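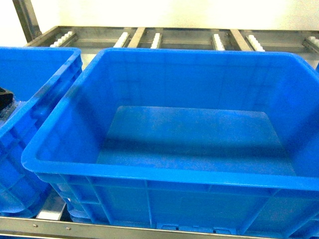

2021-10-08

Back on the walnut ink after leaving it alone for most of September. The jars from the last boil have been sitting on the shelf by the window and I finally opened them this morning. Batch 10 smells like a wet barn, batch 13 smells like nothing much, and I'm sorry to say the wet barn one writes better.

For anyone reading over my shoulder: both batches came from the same sack of hulls from the Pukia orchard, soaked overnight and then simmered. Batch 10 got the long, lazy simmer (I forgot about it and went to lunch), and batch 13 got pulled as soon as the liquid went brown. Strained both through the old cotton, then through a coffee filter. The coffee filter clogged every two minutes and I said some words. Next time I'm letting it settle overnight and pouring off the top.

Tests on three papers. On the Rebelo laid, batch 10 goes down a lovely warm brown, almost red where the nib slows down at the bottom of a stroke, and it doesn't feather at all. On the cheap sketch pad it bled like crazy. On the Drernia cotton sheet it was somewhere in between, a bit fuzzy on the downstrokes but I'd still use it for a wash. Batch 13 is just weak. Tea, basically. I went over one line four times and it still looked like I'd spilled something.

I weighed out 367 grams of the batch 10 liquid and put it back on low heat to bring it down further. Stopped when it coated the spoon. Should have weighed it again at the end and didn't, so that's a number we'll never have. Sorry! The reduced stuff is gorgeous, though, really dark, and with a little gum arabic it gets a bit of shine when it dries. Too much gum and the nib skips. I had too much gum in the first cup, so I cut it half and half with the unreduced and it behaved.

Tried a pinch of iron in a small cup too. It went nearly black in a few seconds, which was fun to watch, but I don't trust it in anything we want to keep for years. The cup is labeled IRON in big letters on the back of the bench. Please don't pour it back into the main jar. 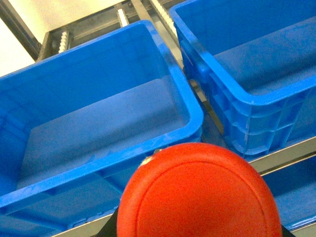
Can I use the hulls if they've already gone black and mushy?
Those are the ones you want, as long as you pick out the nuts and rinse off the worst of the dirt. Green ones work too but they need a longer soak.

Other stuff, in no order:

The Zadotus hot plate still runs hotter than the dial says. I set it to low and got a rolling boil. Use the back ring, and keep the lid half off.

Clove for the mold. One whole clove per jar seemed to hold up fine last year, and the one jar I left without had a fuzzy gray skin on it when I opened it today. It went down the drain. Two cloves this time, because I can't stand that smell again.

Gloves! I wore them for the straining and took them off for the bottling, like a genius, and now my thumbs are the color of a saddle. Lemon juice did nothing. Pumice soap did a little.

The test strips are in the brown folder, tagged with sheet number 3229 so they match the swatch book. I put half of each strip on the windowsill under a piece of glass and left the other half in the folder, so we can see how much it fades over the winter.

Still to do: strain the reduced cup once more, try it in a brush, and find out whether the second sack of hulls is worth the bother or should just go on the compost. Also buy coffee filters, I used all of them.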